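Gallery: Recording days at the Enden bench

Updated 6/3/25
Words by Aparecida Brandão, bench set-up by Natanael Magalhães

Plilum is our project on teaching two robot arms to handle ordinary household things. The arms learn from examples. A person steers them through a short task, the movements and the camera views are saved together, and the saved runs go into the training set. We call each run an episode. Most last under a minute.

The gallery covers the Enden bench, which has a plain dark surface and very little on it. We have a busier bench at Tuvetti for kitchen tasks, and that one has its own page.

Each recording block at Enden is 11 episodes long. After a block the operator stops, checks the files and changes the layout of the objects. Operators swap after five blocks, as steering gets sloppy when people are tired and the sloppiness ends up in the data.

Fixed view, both arms

The right arm has hold of the red-and-white can, with the drawer cabinet behind and the pale tray nearer the front. The lemon stays on the table. The fixed view is the one we use for checking an episode afterwards, as it takes in the cabinet, the tray and both grippers.
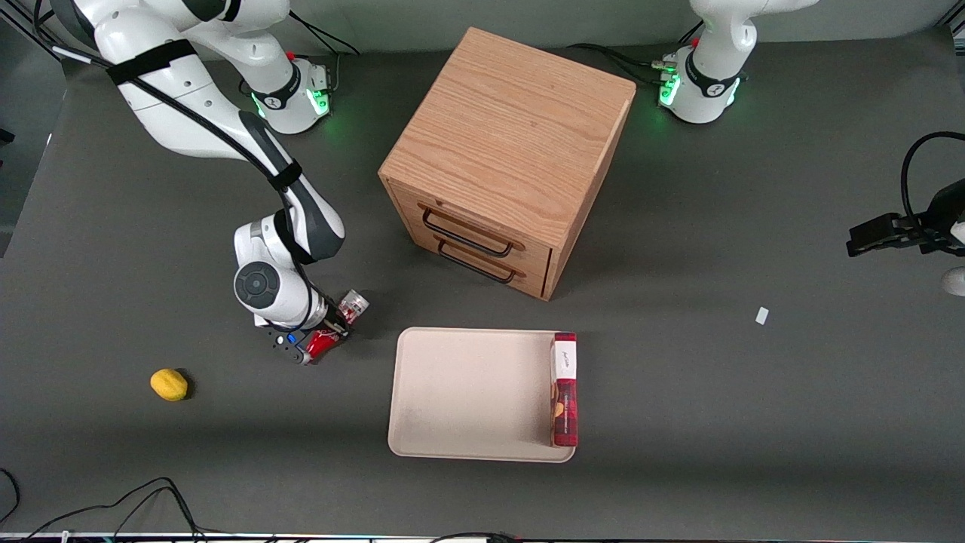
Notes on the layout

The cabinet has two drawers with dark bar handles. Natanael turns it a little between blocks so that the handles don't always face the same way. In the first set, recorded in November, it was left in one position throughout, and the trained model reached for the place where the handle used to be. We kept those episodes but they are marked separately.

Tray and loose items are moved by hand. There is no marking on the table to put them back to — we tried tape, and the model began to use the tape as a guide.

Instructions are written in one short sentence per episode, before the recording begins. "Put the can in the tray" is a typical one. If the operator does something else by mistake, the sentence is corrected and the episode kept, provided the movement itself is clean.

Wrist view, small white piece

Small, flat items are slow work for the operators. The white piece lies at a slant on the dark top, ahead of the two open fingers, and the wrist view gives a much better idea of its angle than the fixed one does. A corner of the tray shows at the upper right.
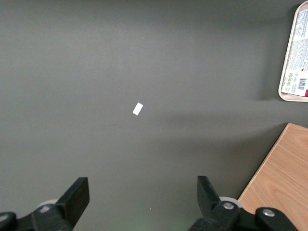 Do you throw away the episodes where the robot misses?

We keep them, with a label. A miss followed by a second try is useful, as it gives the model an example of how to recover. Episodes are only deleted when a camera has dropped out or the arm positions were not saved properly.

After recording

Files are copied to the Rangel store at the end of each day. A second person watches every episode at double speed and gives it one of 7 labels, from "clean" to "unusable". Anything with a doubtful label goes back to the operator for a comment.

The next round at Enden will use the same two arms and 9 new objects. Soft things such as cloths and sponges are being left for later, when the grip settings have been redone.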